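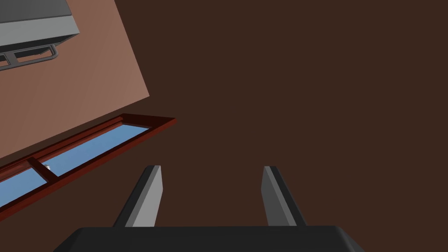
A landslide is when part of a hill lets go and slides down. Dirt, rocks, trees, all of it. It can be slow, like a snail, or faster than you can run. After a big one a road can dissapear under a wide patch of plain dark brown, the same sort of brown that fills most of the picture. Same color, way bigger.

Why does it happen? Mostly water. Rain soaks in, the soil gets heavy, the grains stop holding on to each other. Then gravity does the rest. Earthquakes can start one too. So can digging at the bottom of a slope.

Last January it happened above the town of Cakska. Three days of rain, then a rumble at breakfast time. Mud covered 200 yards of the Barrera road. 131 people had to leave home and 29 of them slept in the school gym. No one was hurt. Phew!

"The hill gave us hints," says Hrvoje Gashi, who drives the school bus. Cracks in the road. A fence leaning over. He turned the bus around and told the fire station.

Hints to look for:
New cracks in the ground
Trees or poles that start to tilt
A stream that goes muddy all of a sudden
A rumbling noise that gets louder

See one? Move away from the slope, sideways and uphill if you can, and tell a grown up right away. Dont go back for your stuff. Not even the good stuff.

Next time: floods, and why Gruvley has a bridge with no river under it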